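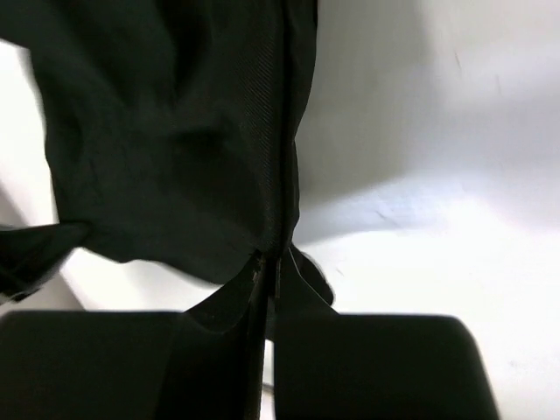
How to Dye Faded Black Clothes Black Again

Black clothes do not stay black. They go to charcoal, then to a sort of greenish gray, then to a brown you would never have paid for. You can buy replacements every spring, or you can spend an afternoon standing over a pot like a minor character in Macbeth. I do the second one, usually in May, when the kitchen window will open again.

First, read the label

Dye cares about fiber and nothing else. Cotton, linen, rayon and other plant-based fabrics take ordinary all-purpose dye well. Wool and silk take it too, with some vinegar and a gentler hand. Polyester ignores it completely. A half-and-half blend will take the color on one half, and you will get a heathered gray that you can tell people you meant to do.

If the label has been cut out, snip a thread from an inside seam and burn it over the sink with tweezers. Cotton smells like burnt paper. Polyester melts into a hard little bead and smells like a mistake.

Check the stitching as well. A lot of cotton clothing is sewn with polyester thread, and polyester thread stays whatever shade it is now. On black clothes it will usually be the one thing that never faded, so you're fine.

What you need

Black dye, powder or liquid. I use the Gusmont powder because the hardware store stocks it and the packet opens without scissors.
A large stainless steel pot you will never cook in again
Plain salt, one cup per packet
A long spoon, also retired from food
Rubber gloves
A thermometer
Old towels, in a color you've made peace with losing
Dish soap

How much dye? More than the packet says. Black is the greediest color there is, and packet directions are written by optimists. Weigh the clothes dry, see what the packet recommends for that weight, and double it.

Wash, and don't dry

Wash everything in hot water with a little detergent and no fabric softener. Softener leaves a coating, and the dye will sit on top of it and come off on your car seat. Take stains out now. Dye does not hide grease -- it outlines it.

Leave the clothes wet. Dry cloth drinks up color wherever it touches first, and you'll have blotches.

Before anything goes in the pot, spread each piece flat on a light surface and look it over. Wet creases hold, and a crease that goes into the dye bath folded comes out as a pale stripe. Shake them loose and pull the seams straight. 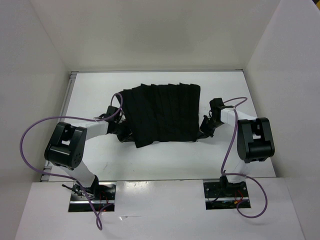

Black cloth on a white surface, with long creases running from top to bottom.

The dye bath

1. Fill the pot with enough hot water for the clothes to swim. If they're packed in like commuters, do two batches.

2. Bring it up to 161 degrees Fahrenheit and try to hold it there. My friend Sylvie Gauthier says a bare simmer is good enough and that the thermometer is an affectation. Her jeans look fine. I'm keeping the thermometer. For wool, stay well under this and warm it up slowly.

3. Dissolve the powder in a cup of hot water, stirring until there are no lumps, and pour it in. Add the salt for cotton and linen, or a cup of white vinegar for wool and silk.

4. Dip a paper towel as a test. It should come out properly dark. If it's purple, add dye.

5. Put the wet clothes in and stir. Keep stirring for the first ten minutes, then every few minutes for the rest of the hour. Get a podcast. Lift and turn the pieces so no fold stays on the bottom the whole time.

6. Turn off the heat and leave it for another half hour if you can stand to.

The color in the pot will look darker than the color you end up with. Everything wet is darker. This is also how paint stores stay in business.

Rinsing

Rinse in warm water, then gradually cooler, until it runs nearly clear. This takes longer than you expect, and there will be a point where you suspect the shirt is manufacturing its own dye. Wash once, alone, in cold water with a drop of dish soap. Then hang it up indoors over one of the doomed towels.

Run the empty washer through a hot cycle afterward. I skipped this once and now own lavender pillowcases.

Keeping it that way

Turn things inside out, wash cold, and stay away from the dryer when you can. Don't hang black clothes in full sun. Wash them less often, too; a pair of pants that has been to the office and back has not been anywhere.

Stains on the counter come up with a paste of baking soda. Stains on grout are yours for life, so put down newspaper first. I should have put that nearer the top.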